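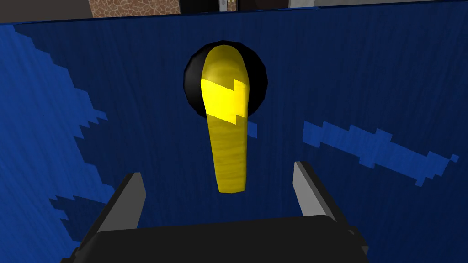

Pivell - Pricing and Billing Group

Minutes, December catch-up, 10:00 start

Present: Mwanaisha Kashindye (chair), Karim Nasrallah, Roksolana Semeniuk, Maxence Sabatier
Apologies: Fouad Benkirane - sent comments by email
Last minutes: fine, one typo in item 3, fixed.

1. Annual plan
Karim went through the trial numbers. 407 trials opened on the new pricing page, 36 went to annual. Monthly signups 189. Annual is lower than we wanted. Long talk about the discount, no agreement. Leave price at 40 a month until the January figures are in.
Action: Karim to split trials by company size.

2. Failed card payments
Retry emails going out twice to some accounts on Jetska. Roksolana has a fix, needs testing. Refunds done by hand for now. Support want a standard reply they can paste, Maxence to draft one.

3. Moroz reseller deal
They want to bill their customers direct and pay us quarterly. Mwanaisha not keen on quarterly, cash flow too lumpy. Counter with monthly, 30 days was not discussed, pick up next time. Contract draft still with there lawyers.
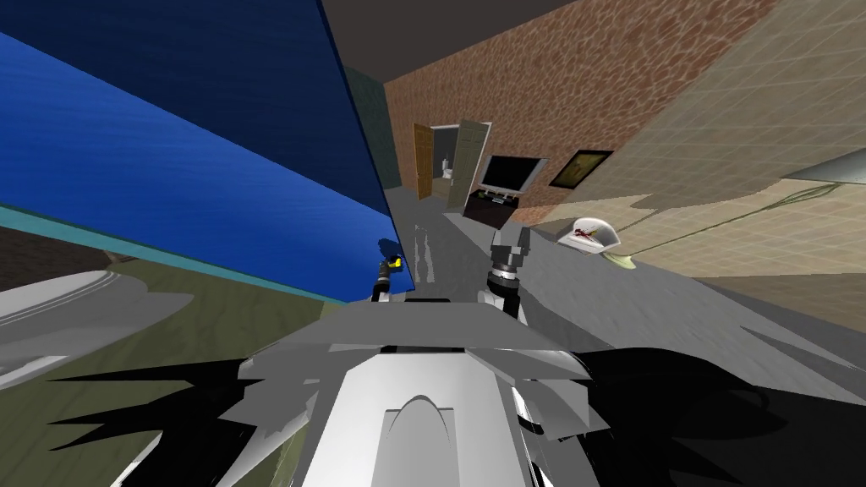 Fouad's email was read out at this point: he would take quarterly if Moroz pays up front, and thinks we lose them to Nuverix if we drag it past January. Karim agreed on the second part. Mwanaisha will call Moroz and ask about up front before anything goes in writing.

4. Cancel survey
Too many questions, hardly anyone finishes. Cut to two. Roksolana to do it this sprint if the retry fix doesnt eat the time.

5. AOB
Invoice template still shows the old adress. Maxence to change.
Next meeting same time, Karim taking minutes.

Closed 10:50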